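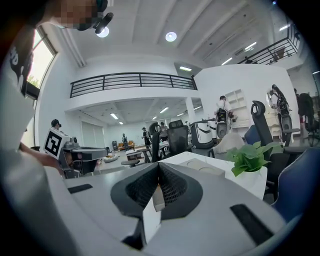

Anel Mokoena asks whether the finger covers have to come off every time the gripper is cleaned, or only when the mesh is replaced. Only when the mesh is replaced. Routine cleaning is done with the covers in place, as set out in steps 1 to 5.

Category: Support > Hand-Held Tools > Care and Adjustment

Updated October – Orville Documentation Desk

4.3 Cleaning and Checking the Fistard Hand-Held Gripper

Carry out this procedure at the end of each working day and before the tool is passed to another operator.

1. End the recording session and switch off the tool. Wait until the status light goes out.

2. Set the tool on a clean table with the fingers facing away from you. Do not rest it on the fingers.

3. Brush both mesh covers from the base toward the tip. Use the soft brush supplied in the Abdella care kit.

4. Wipe the body with a dry cloth. Keep the cloth clear of the slots in the top surface.

5. Squeeze and release the trigger slowly. Both fingers should travel evenly and return to the open position without sticking.

CAUTION: Do not use compressed air near the slots. Dust driven into the body can reach the finger linkage.

NOTE: If one finger lags behind the other, do not correct it by hand. Go to Section 4.4, Linkage Adjustment.

4.3.1 Replacing the mesh covers

Replace both covers after 3,000 grasps, or sooner if the mesh is torn or has pulled away from the finger. The grasp count is shown on the Service page of the Grakmont software.

1. Loosen the retaining screw at the base of each finger. Do not remove it.

2. Slide the old cover off toward the tip.

3. Fit the new cover with its seam on the outer side of the finger – a seam on the gripping side will mark soft objects.

4. Tighten the screw until the cover no longer turns.

5. Reset the grasp count and run the opening width check. Enter the result in the tool log.

CAUTION: Covers are supplied in sets of 2. Never pair a new cover with a worn one.

We use cookies to remember your language and product settings. Accept | Manage preferences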